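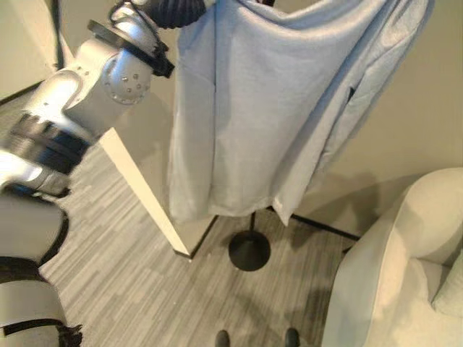

Þórey Eyvindsson
Contributing reviewer, home and small business gear

Quick one because the return window closes soon and I need to get my thoughts down before I box it or keep it.

Unit is the Nasari arm with the Flemadport soft goods kit. Arm alone does nothing for you with laundry, you need the kit: gripper plates, cable set, and the software add-on with the hang, drape and lift routines. I run a small guest house, five rooms, one of me. Towels, throws, blankets, robes. All day. So that's what I tested it on.

Setup. Manual says an hour. Took me an evening and part of the next morning. The arm goes together fine, joints click in, bolts are labeled. The cable is where I lost time. There's a clip for it near the upper segment that wants to pop off whenever the shoulder swings wide. I used a velcro tie. Works.

Calibration was 2 passes, one with no load and one holding cloth. Do the second one with the heaviest thing you plan to hang. I did it with a pillowcase first and the arm sagged on the big blanket, had to redo it.

On to cloth. Pale blue one up top is my standard test piece, big, soft, heavy folds, and it drapes badly on everything including me. Garment stand is a plain black one with a round base. Arm lifts the cloth high over the pole, which surprised me, I expected it to drag. Gripper holds thick fabric really well. Never dropped this one in the whole test. Thin stuff, different story. Cotton sheets slip out of the plates if it grabs a single layer, and it grabs a single layer a lot. Silky robe, forget it.

Hem never comes out even. One side lower, other side kicks out. If you want hotel-magazine neat you will be going back and straightening. For me, fine, I want it off the floor and up where air gets to it.

Numbers, I kept a tally on the fridge. 129 tries over the test, all fabrics mixed. 87 good ones, meaning up on the stand and stayed up without me touching it. Most of the misses were sheets. If I only counted towels and fleece I'd be a lot happier with it, but I have sheets, everyone has sheets.

Speed. Slow. A person beats it easily, I beat it holding a coffee. But I can be in the kitchen doing breakfast while it works so I stopped caring after a few days. Before 7 in the morning I did care, see next.

Noise. Low hum when moving, a clunk when the wrist turns over. Guests in the near room asked about the clunk. There's a quiet mode burried in the settings under Motion, then Limits. Makes it even slower but the clunk mostly goes.

Space. More than you think. It reaches up and out and it doesn't know your furniture unless you mark it. I have a white armchair close to the stand and had to draw a keep-out zone around it in the app. The zone tool is good, drag the corners, done. Move the chair though and you draw it again. Also give the stand some room from the wall, heavy fabric bunches when it's up close to one. Hard floors better than rugs, a stand that wobbles throws off the whole routine.

App. Ok. Nice big stop button. Login kept dropping till the June update, hasn't since. Saved routines don't sync between phone and tablet, which is silly at this price.

Support. Wrote to Flemadport 2 times. First answer was fast and useful (the cable clip, they're mailing a new one). Second was about the sheets and I got a link to the manual page I had already read.

Compared to others. Had the Bednárik on loan in spring. Better at sheets, quieter, but it can't lift anything tall and you have to feed it by hand. Nilel makes a cheaper gripper that supposedly fits the Nasari wrist, haven't tried it, if someone has please tell me in the comments how it does on cotton.

Good: thick fabric grip, reach, keep-out zones, doesn't drop things on guests' shoes.
Bad: thin fabric, cable clip, quiet mode hidden, wobbly first calibration, price of the kit on top of the arm.

Would I buy it? For towels and throws and blankets yes. For a house full of sheets wait for the next gripper. I'm probably keeping mine, my shoulder is bad and lifting wet blankets over my head is teh one job I really hate. Ask me again when the new clip gets here.

Edit: someone asked about wiping it down. Damp cloth on the white parts, dry brush on the gripper, lint gets in there. Power off first.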